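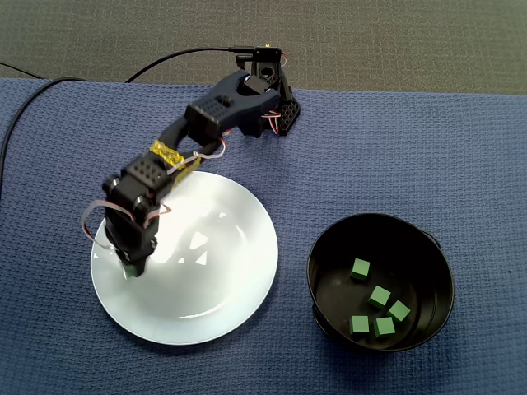
Beca Parry wrote to me that a waffle-weave tablecloth hides everything and that I'd never go back to plain cotton. She has said this to me three times now. I bought the blue one in August, mostly so she would stop, and I've been putting things on it ever since to see whether she's right.

I don't think she is, or she's half right. A waffle weave hides crumbs, I'll give her that. It hides them so well that you find them with your forearm. What it doesn't hide is a crease. Mine came out of the package folded into a tight square, and I have washed it, hung it, laid it out overnight and smoothed it with both hands, and it still ripples. The listing said it would "relax with use." I have used it. One of us has relaxed and it wasn't the cloth.

The color was another matter. It was sold as navy. In the evening, fine, navy. By late morning, when the light comes in, parts of it go a softer, washed-out blue. I don't mind the softer blue. I mind that the picture on the Stamness page was plainly shot at night, or in a cave.

The back edge isn't straight either. I pulled it, it moved, it wandered off again somewhere else. If you like a table that looks ruled with a ruler, get something heavier.

Then there's what goes on top of it, which is how I got dragged into the plates question. Leire Cifuentes, who reads this blog more closely than I write it, believes a table needs one light thing and one dark thing and that everything else is shopping. So I put out a round white plate and a round black bowl and some little green cubes to move between them, and I've been trying to form an opinion.

The plate is as plain as they come, with a wide flat rim and a shallow middle. I've read people calling that rim "generous." It's generous to the cupboard, which it fills. All that rim is space you can't put dinner on, and the middle is so shallow that anything with a sauce becomes a matter of nerve. And it's shiny. Under strong light you get a big patch of glare right where you're looking. Plonen sells a matte one for 54 dollars, and I have picked it up in the store and put it down again more than once, because forks leave gray marks on matte plates and I would see every one.

The green does look good on it, though. I'll say that without a fight. Small, dull green squares on white china have a neatness to them that a salad can only dream of.

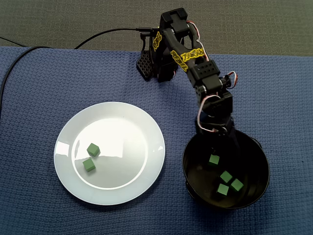

The bowl, which I wanted to dislike

Black bowls are a restaurant habit that got into people's houses. You can't see the bottom of your soup. You can't tell whether it's clean. Elikem Ackah gave up on his after a month and keeps his keys in it, and I thought that was about the right use for the thing.

Mine is deep and glossy inside, and it has a thin rim that catches the light. I expected it to vanish against the blue. Dark on dark, what else would it do? But the rim saves it. There's enough of a line there that your eye finds the edge, and from across the room it looks like something I chose on purpose.

Whether it's any use is a separate question. Things down in the shadow of the bowl look smaller and gloomier than the same things on the plate. I moved a few of the green ones across and back and they seemed to change color on the trip. If you're serving olives, your guests will be feeling around in there.
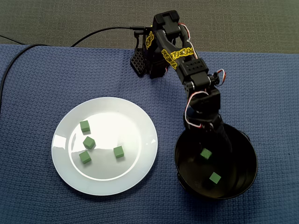

So I'm keeping the bowl for dry things, nuts and crackers, whatever people can find by touch. Soup stays in the old cream ones with the chips in them.

As for the cloth, Beca has since told me I should have bought it a size up and that the ripples are from skimping. Possibly. The size up was 74 dollars before shipping, and I'd want it to iron itself for that. It's staying on the table until the next wash, and if it shrinks again I'm cutting it into dish towels.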